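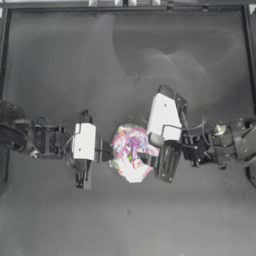
Figure 1. Two-arm cell, both grippers at the workpiece.

Handling of Flexible Packaging: Notes to Accompany the Site Visit
Module handout 6, Automation and Handling Systems

These notes cover the visit to the Grosia demonstration hall in April and should be read together with the handout on grasp planning. The hall is open to course groups twice a year. Our group saw the two-arm cells in the morning and the palletising line after lunch; only the cells are dealt with in this handout. Material on the palletising line is in handout 7.

6.1 Background

Most of the grasping theory in the first half of the module assumes a rigid body. The object has a known shape, the contact points can be chosen in advance, and closing the gripper does not change the geometry. Fabric, film and filled bags break all three assumptions. The shape is different each time the object is put down, a contact on one side moves material on the other, and the outline seen by the camera may say little about where the mass is.

The work in Figure 1 is a crumpled piece of fabric, mostly white with pink and purple areas. Consider where a planner would place the fingers. There is no flat face and no parallel pair of edges. The folded corner at the lower side is a possible grasp point, but pulling on it would open the fold before it moved the rest of the piece. Students who did the towel exercise in the laboratory will recognise the problem.

6.2 The cell

Each arm comes in from its own side over a grey surface with a black border. Both carry a white gripper housing and black slotted fingers. Arms mounted in this way share the middle of the workspace and have separate outer zones. The shared zone is where collisions must be checked, and the Volov controller treats it as a single resource unless the task is marked as cooperative. In cooperative mode both arms may be inside it together at reduced speed.

The hall staff quoted a log of 3,861 attempts over all soft items, of which the first 3,000 were used for tuning. Results should be judged on the remainder. Please do not quote a success rate from the full log in your reports.

6.3 Filled bags

A filled bag is harder than plain fabric in one respect and easier in another. The contents give it weight, so it stays where it is put. They also shift when it is lifted, and the centre of mass moves during the motion. 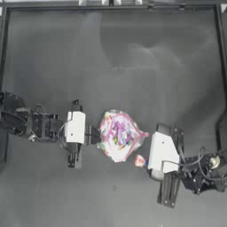
WORKED CASE: ZIP-TOP BAG

The bag is clear, with a pink-red seal running across it on the diagonal, and it holds small items in coloured wrappers. Three points should be noted.

First, transparent film is a poor target for depth sensing. The sensor may return the contents, the table or nothing at all. The seal is opaque enough to be segmented by colour and gives a usable line for orientation.

Second, the corner at the end of the seal lies towards the right gripper, while a finger of the left gripper is at the other side of the bag. A two-sided hold of this type lets one arm steady the bag while the other takes the corner. The force at the corner must be kept low. The Shezi finger pads discussed in the lecture are rated for 1,000 cycles on thin film before inspection.

Third, one small wrapped piece lies outside the bag, against the right housing. A planner that merges nearby regions of similar colour will count it as part of the bag and place the grasp too low. Separate detection of loose items should be run before the grasp is chosen — this is question 2 on the problem sheet.

6.4 Single-arm holding

With one arm, the bag must be pinched from above and the free part hangs or rests as it will. Glare is the main difficulty with glossy film. Bright patches lose their colour, and part of the bag is always hidden by the gripper, so the state of the hold has to be estimated from finger position and motor current as well as from the camera. The Plusport trace handed out on the day shows the current for 17 lifts; mark on it the point at which you would declare a slip. 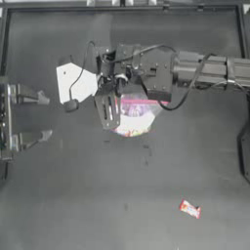 6.5 Problem sheet

1. For the bag in the last figure, sketch the part that is visible and the part that is covered by the housing and the finger bracket. State which part you would use for tracking.

2. Propose a test that separates a loose item from a bag of similar items. Apply it to the worked case, then to the red-wrapped bar lying by itself in the last figure. Explain why the second is the simpler case.

3. The fingers in all three figures are slotted. Give one advantage and one drawback of slots when gripping thin film.

4. Write the sequence of shared-zone requests for a two-arm lift in cooperative mode. Include the release.

Answers should be no longer than two pages, with sketches. Bring the Plusport trace to the next class.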